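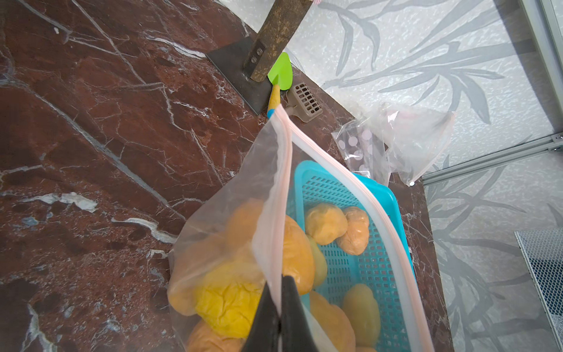 *Clear zipper bag with wrapped pieces inside, turquoise basket, red marble counter.*

**Totulgate Pantry Nutrition Pilot: November report**

Enrollment stands at 111 households against the target in our grant letter. I'd ask you not to read much into that. Of those, 23 returned the follow-up form, and Elsie McAlister thinks several were filled in by the same person at the same table.

The forms say people are eating more fruit. They would say that — the form asks it right after we hand over the food.

Spending is on plan except for delivery. Vidik raised its rate and Gumaro Olvera is still disputing two invoices.

Daichi Sakamoto wants to add 12 sites in spring. I don't support it yet. We have 5 now, and the Katayama site has missed its reporting deadline twice. I would put the money into phone interviews first.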